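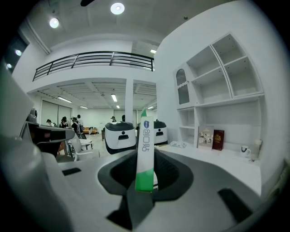
Foto: Zane Lūse / Proyecto Ornora

Inicio | Proyecto | Informes | Buenas prácticas | Contacto

Informe de avance para la Fundación Gajewski
Segundo periodo – normas de uso y buenas prácticas de agarre

¡Hola a todo el equipo de la fundación! Va el informe del segundo periodo, que como siempre me ha salido más largo de lo que pedía el formulario (lo siento, Leda, sé que a ti te toca resumirlo).

Empiezo por lo gordo: el manual de buenas prácticas ya tiene 80 páginas y una estructura que no pienso volver a tocar. En febrero teníamos un borrador con reglas sueltas, algunas repetidas y dos que se contradecían, así que lo primero fue ordenar. Ahora cada norma lleva un código, una frase que dice lo que hay que hacer y un apartado de excepciones. Parece poca cosa, pero en Buven llevaban meses pidiéndonos un formato que se pudiera leer de pie, al lado de la máquina, y creo que por fin lo tenemos.

La parte que más nos ha costado es la de objetos finos. Un sobrecito alargado como el de la foto, blanco y verde, con su texto en coreano, le complica la vida a cualquier norma escrita para cajas y botellas. ¿Qué es sujetar bien un envase así? El borrador decía «agarre firme y centrado», y cada operador lo entendía a su manera. Después de muchas vueltas lo hemos dejado en tres puntos: el envase se coge por el cuerpo y nunca por el cierre, se mantiene vertical durante todo el traslado y, si se dobla, el intento se anota como fallido aunque llegue a su destino. Este último punto levantó ampollas – a nadie le gusta ver bajar su porcentaje – pero yo lo defiendo a muerte.

Sobre el registro: llevamos 3.000 agarres anotados con la ficha nueva. De ellos revisamos a mano unos 169, elegidos al azar, para ver si dos personas rellenaban lo mismo delante del mismo intento. Casi siempre sí. Donde más discrepaban era en la casilla de «contacto con otra superficie», que estaba redactada fatal (la escribí yo, no busquéis culpables). Ya está corregida y la versión nueva se usa desde el mes pasado.

También hemos cerrado el capítulo de convivencia con personas. Queríamos reglas para espacios compartidos de verdad, con gente hablando al fondo, sillas, un sofá, alguien con la mochila puesta, y no solo para una celda vallada. Quedan fijados el aviso antes de poner en marcha un equipo, la distancia de espera y quién puede dar la orden de parada: cualquiera que esté en la sala, lleve o no acreditación. Lo que sigue pendiente es la señalización del suelo. Hay dos propuestas y ninguna me convence del todo.

Del dinero, poco que contar. Vamos dentro de lo previsto, salvo la traducción del manual, que ha salido más cara porque hubo que rehacer el glosario («pinza», «garra» y «efector» aparecían mezclados sin ningún criterio). Lo compensamos con la partida de viajes, que apenas hemos tocado. Os mando la tabla aparte.

Para el próximo periodo nos quedan la señalización, una prueba del manual con gente que no lo haya leído nunca y la ficha para envases blandos, que es la que más ganas tengo de empezar. Necesitaría que me confirmarais si el anexo de excepciones va dentro del documento principal o suelto. Yo lo pondría dentro – los anexos sueltos se pierden – pero lo decidís vosotros.

Un abrazo,
Zane

Última actualización: 13 de agosto de 2025

Comentarios (3)

Marga T.
Muy de acuerdo con lo de anotar como fallido el envase doblado. Nosotros lo contábamos como bueno y luego venían las quejas.

ifernandez
¿La ficha nueva se puede descargar ya? En la sección de buenas prácticas solo encuentro la antigua.

Zane
Hoy mismo la subo, ¡gracias por avisar!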